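Friday night, nearly midnight, shoes still on. Quick one before I lose it all.

So we drove out to Florkdale for the Ivana Valdebenito recital. Two hours in the car because of the bridge thing. Got in with maybe five minutes to spare, no time for coffee, program folded in my back pocket where it got sat on. I can still read most of it.

First half was all Schubert. The late A major, the big one. I have heard her play it once before, years ago, in a church with a terrible piano and a radiator that knocked. This was a diffrent thing completely. The hall at Florkdale is small - 494 seats, it says so on a plaque by the door, no idea why it needs a plaque - and from row F you get the hammers and the pedal and her breathing. She breathes loud. I like it. My wife does not like it.

The slow movement. Okay. Everybody talks about the storm in the middle and yes, it was a storm, she really let the left hand go. But what got me was the tune coming back after. She took it slower than the opening, only a hair, and the little repeated notes on top were so even and so quiet that I stopped chewing my mint.

Scherzo was too fast. Sorry. It was. A couple of smudges in the crossing hands bit and she grinned at the keyboard after the second one, so I guess she knew.
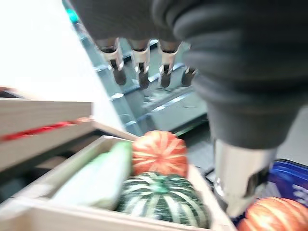
Sleeve, silver wrist, four fingers pointing down.

Finale, no complaints. She stopped dead in those silences near the end, each one longer than the last, and some guy on the left started clapping in the second one. One clap. Then nothing. I have been that guy. I was that guy at the Rivadeneira festival when I was 19, and I remember the exact color of the carpet.

Intermission. Line for the bathroom went past the coat check. Ran into Octavio Yáñez, who taught me theory for one miserable winter and was very nice about it. He's tuning full time now, gave up the teaching. I asked him about the piano and he got going on the voicing, the hammers were needled that morning apparently, and he thought whoever did it had gone one pass too far in the top octave and a half. I couldn't hear it. Then of course in the second half that was all I could hear. Thanks Octavio.

Second half was the new piece, which is really why I went. It's called Gernel, it's for piano alone, 87 pages of score on a tablet with a foot pedal to turn them. I have mixed feelings about the tablet. Her left foot is doing the page turns so it can't do the soft pedal, and there were places that wanted the soft pedal. The bit with the low clusters for instance. She got them down to a murmur with just her hands, which is amazing, but I kept thinking how it would sound with the shift down.

The piece itself - it starts with one note. An E flat, just over middle C, again and again, never the same length twice. I gave it a minute before I got itchy. Then a second note comes in under it and by then you want that second note so bad it's like food. Whole first section is like that. She adds something and you go oh thank god.

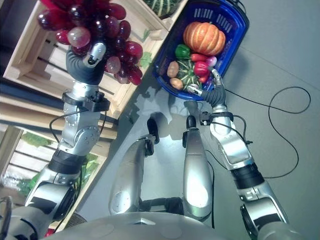 Middle section I lost the thread. Lots of runs up into that bright top octave (see above, thanks again Octavio) and a rhythm in the left hand that sounded like somebody falling down stairs on purpose. The lady next to me was reading the program with her phone light. I wasn't even mad. Then it clears out, and there's this chorale, plain as anything, could be out of a hymn book except the bass line is wrong by a half step the whole way through. Goosebumps. Actual ones. I'd go back and sit through the stairs again for that chorale.

Ends on the E flat. I figured it would. Still worked on me.

She played two encores, a Scarlatti I know but can't name (D minor, lots of hand crossing, clean this time!) and something short she announced but I didn't catch. Sounded like a lullaby. If anybody was there and heard what she said please put it in the comments, it's driving me nuts. I tried humming it into my phone in the parking lot and the phone thinks it's a car commercial.
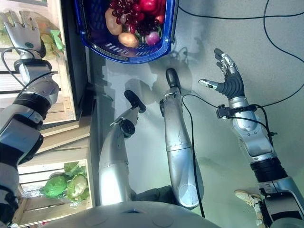

Been trying the chorale at home, by ear, on the Umulik upright with the sticky B. Can't get it. The chords are easy, I had them written out before I took my coat off, but the second I put that wrong bass under it my left hand wants to fix it. Twenty-odd years of habit in those fingers. Stiff as that metal hand up there by the crates of greens, and I bet mine has less patience. I slowed it way down, bass alone, then bass and tenor, and got four bars that sounded like what she did. Then my wife came down and asked if the piano was broken. So that's a yes, I think, I was getting it right.

Other things. Tickets were cheap, parking wasn't. The hall wants to raise money for a second piano, there was a jar. Please give them something if you go, it's a real hall with real sound and not many places that size bother with new music any more. She's back in September doing the Schubert B flat and I already told my sister she's coming with me whether she likes it or not.

Also I owe a couple of you replies about the metronome post. I know. The short answer is yes I still practice with it, no not for Schubert, and the one that ticks unevenly is the floor and not the metronome. Put a folded towel under it.

Going to bed. Will fix typos tommorow, or not.

1,000 views
2 comments
Share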